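**Progress report, second period: Karow hand-held demonstration study**
19 Jan 2018
To: Teodoro Casado, Mensah program office
From: Cuiping Xiao

Teodoro, you asked for a plain account of whether the method works well enough to pay for the next stage. My answer is that it works for parts of the job, and that the number people like to quote overstates it.

The claim we set out to test was the one in the Hekby proposal: that a person working with hand-held grippers, with no robot arm present, can record demonstrations good enough to train a policy that an arm can then run. The proposal also says this is faster than driving the arm by remote control. I'll take the second part first, as it's the easier one.

**Speed**

We recorded 1,199 demonstrations in this period. That is far more than we ever got by remote control, and Julián Segura has been telling everyone so. What he leaves out is the sorting. After review we kept 634. The rest were dropped for lost tracking, for a hand blocking the view at the moment of contact, or for two-handed takes in which the clocks on the left and right grippers had drifted apart. Review time isn't in the proposal's comparison at all. When I add it back in, the method is still faster, but the gap is a good deal smaller than we were promised.

**Quality**

Kha Đoàn trained the same policy on the kept set and on the full set. The kept set did better on single-hand picking. On two-handed handovers I can't tell them apart, and I don't think anyone else can either. We ran 29 handover trials on the arms in December, which is too few to hang a claim on. I've asked Kha to stop putting the percentage on slides until we have more.

My larger worry is the setting. Nearly all the kept takes come from one table, with the same cloth and the same printed backdrop behind it. A policy can learn the backdrop as easily as it learns the dish. Kha thinks the wrist-level view protects us from this. I'd like to see it tested.

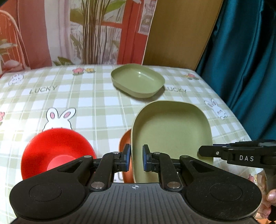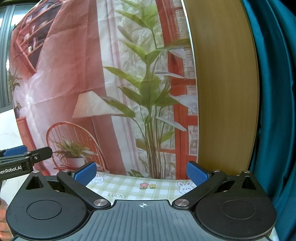
Cayetano Pastor has drawn up a simple check: train as before, then run the arms with a plain wall behind the table and a plain cloth on it. If the score holds, I'll withdraw the objection. If it drops sharply, the money for more demonstrations would be better spent on more rooms.

**Still open**

- Clock drift between paired grippers. Faleck sent a firmware fix, and we have it on one pair only.
- Glossy rims. Grasps on shiny dishes fail more often on the arms, and we don't know if that's the pads or the vision.
- Operator habits. We have seven operators, and one of them accounts for a large share of the kept takes. We may be training a copy of one person's wrist.

**Request**

Please hold the full stage-three payment and release only enough for Cayetano's check and a larger set of handover trials. Julián disagrees and wants to keep recording while the checks run. He'll write to you separately. I have no objection to your reading his note before you decide, but please ask him for the review hours.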